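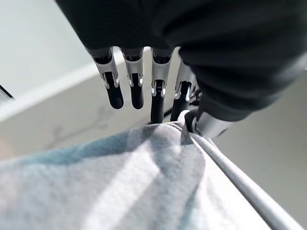

Nedik puts its laundry-handling robot up for monthly hire

Nedik has opened bookings for Mugo, a two-armed robot that picks up clothes and towels in furnished rooms. It will be offered on hire to serviced flats, small hotels and care homes from November, with deliveries and repairs handled by Samov.

The robot has jointed metal hands with fingers and a thumb, and is meant for soft items that don't keep their shape. Nedik lists hand towels, bath towels, T-shirts and light shirts as suitable. Bedding is not covered yet. The company says a double sheet is too large for the arms to manage safely between furniture, and that work on pillowcases will come before anything bigger.

Hirers can pick from two plans. The basic plan covers collecting items from chairs, sofas and the floor. The second adds holding out a garment by both ends so that it can be hung or laid flat.
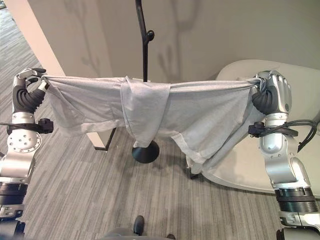
That second plan costs more and needs a longer set-up visit, as staff have to show the robot where hangers and rails are kept. Samov allows 90 minutes for the visit and asks that the room be furnished as it will be on a normal day. If a sofa or coat stand is moved to another wall later on, the site can update the room plan itself from a tablet.

Small cameras near the hands give the robot a close view of the cloth, which Nedik says helps most with white towels and pale clothes, where folds are hard to pick out from further back. The software will try a grip again if the first attempt misses. After repeated misses it leaves the item where it is and sends a note to the site's tablet.

The hire period starts at 6 months. Samov will swap a faulty hand on site, and a fault in an arm means the whole unit goes back to the workshop. Damage to clothing is dealt with under the hirer's own insurance, a point that small operators may want to check before signing.

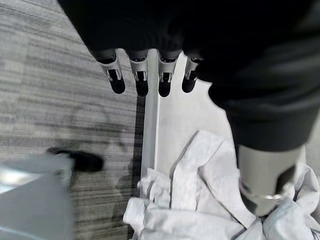
Imogen Tranter, equipment reporter

Nedik has not given a sale price and says it has no plans to sell Mugo outright. Monthly rates are quoted per site and depend on the number of rooms and whether they share a floor. The robot does not use stairs, and lifts have to be called by a member of staff.

Carpet tiles and hard floors are both accepted. Deep rugs and loose mats are not, and Samov's fitters will ask for them to be taken up before the first run. Sites are also asked to keep pets out of the room while the arms are moving.

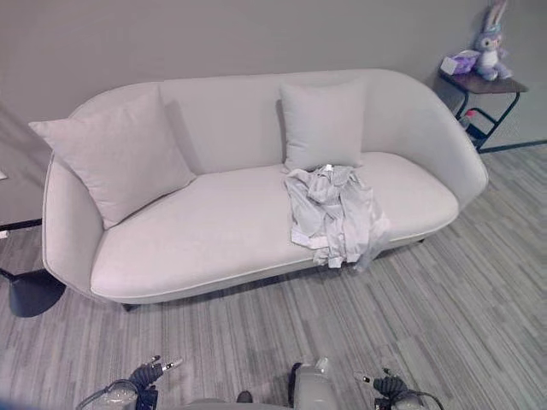

Can the robot tell clean laundry from dirty?

It can't judge that by itself. Staff set a rule for each room, such as treating everything left on a seat as used, and the robot sorts by that rule until someone changes it.

Bookings are made through Samov, and sites outside its delivery area can join a waiting list. Nedik expects to add a plan for folding towels next year, which current hirers will be able to move to at the end of their first term.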